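The case against owning things keeps getting made by people who own plenty. Rimantas Paju's newsletter, Rolunis, told its readers in November to cut their kitchens down to 20 items. He says a smaller cupboard makes for a calmer mind. I have my doubts.

My mother fed a crowd every holiday, and she needed every bowl she had - the ugly ones too. A cupboard sized for a calm weeknight is no use when cousins drive in from Clison. 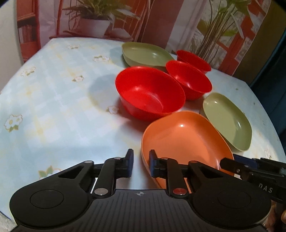
Then there's the money. Kidus Habte, a neighbor of mine in Jullcombe, followed the plan and gave away 60 pieces. By spring he was buying some of them back. Paju, meanwhile, sells a course on letting go, and it comes with a printed binder.

Clear out a drawer if it bothers you. I'd just like to see one of these plans written by somebody who has to cook for 12 on short notice.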